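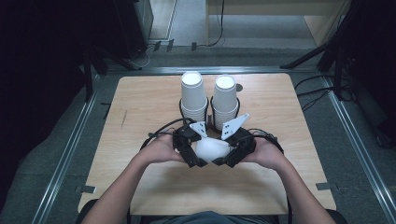

Table station, hand-held gripper, cups in their holders at the back.

STATION CHECK WITH MY COMMENTS
Chore bench, Tzanetos building
Checked by: Shiuli Navaratnam
Date: June 11, 2023
Form copied to: Hartmut Albers, Evangelia Galanis

I've used the short form again and put my remarks under each line, the way Hartmut likes it. Skip to item 9 if all you want to know is whether Grukitz can set a table yet (sorry, no, but it's getting interesting).

1. Floor around the table clear to walk
PASS, with a comment. The chair side is fine. Behind the table there are still cables on the floor by the tall equipment tower, and more hanging down beside the tripod. I can step over them. Rafail, who walks backward while talking, can't. Please get a cover strip on these before the next visitors come through.

2. Rails and crossbar tight
PASS. I pushed on both side rails and leaned on the crossbar with my whole weight. No wobble.

3. Table level, no sharp edges
PASS. Rounded corners, nothing to catch a sleeve on. There's a faint pencil-looking line on the wood toward the left and I'd like to know if it's a position mark or just a scribble. If it's a mark, write it on the station sheet. If it's a scribble, I have an eraser.

4. Cables on the hand-held gripper
COMMENT. They loop out over both wrists when you hold the thing with two hands, and you do have to hold it with two hands. I didn't snag anything, but I took my watch off first and I'd make that a rule. Long sleeves rolled, too. Hsiu-ying asked if the loops could be tied back to the forearm and I think that's worth a try — loosely, please, so a person can still drop the tool and walk away.

5. Pinch points
PASS. The fingers close slowly enough to get out of the way. I tried it with a pencil before I tried it with me. Keep long hair tied up when leaning over.

6. Finger pads and grip covering
FAIL. This is the one that needs doing now. The black tape on the pads is lifting, and the right one is in worse shape than the left, with torn edges up top and a strip drooping off the lower corner. The left has a frayed flap of its own. A loose strip like that can stick to a cup or drag across the table, and then you get a bad grip and blame the software for a week. I've been there! Peel both back to the plastic, wipe, and rewrap in one go so the two sides match. Don't just add a layer over the old stuff, please. That's how we got the bumps.

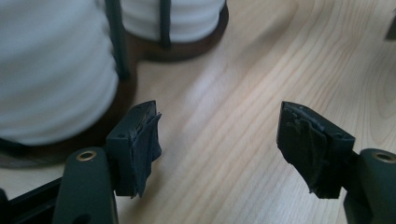

While you're rewrapping, check the small screws on the pad blocks with a hand driver. Snug is plenty. Evangelia stripped one at the Prasov shop in October by being thorough, and it took the two of us an afternoon to get it out.

7. Cup holders stable
PASS. I nudged both stacks from the front and the side and they stayed put. The cups are paper and weigh next to nothing, so I'm far more worried about a cup getting crushed than one falling on anybody.

8. Objects fit for handling
PASS. The white egg-like piece has a smooth surface and no cracks that I could feel. Wipe it down between people, same as the handles.

9. Task record, since everybody asks
No pass or fail on this one, it's just me talking. The Stetis log has 1,626 tries on it for the whole bench. In the last block there were 121, all of them picking something up and putting it down next to the cups, and Rafail scored 80 of those as clean. My four-year-old nephew would beat that, and he'd be eating a sandwich while he did it. But last fall we weren't getting anywhere close, and the misses have changed. It used to grab air. Now it mostly gets hold of the thing and lets go a bit early, which I find much more hopeful (also much more annoying to watch).

So can a machine put away your dishes? I wouldn't let it near mine. One cup from a holder, on a clear table, with a person standing by — yes, some of the time. A full sink with a greasy pan and a wine glass leaning on it, not this year. I'd still rather have the machine that does one cup properly than the one that promises me the whole kitchen.

10. Stop button reachable from the chair
PASS. Takes me about 40 centimeters of reach. Hsiu-ying has shorter arms and got to it as well.

TO DO BEFORE NEXT CHECK
Rewrap both finger pads, same tape, same number of turns (Rafail)
Cover strip for the floor cables (Hartmut)
Find out what the line on the table is (Evangelia)
Try loose cable ties at the forearm and tell me how it feels (Hsiu-ying)

Station is OK to use once item 6 is fixed. Initial the sheet by the door when it's done and I'll come look at the tape myself.

S.N.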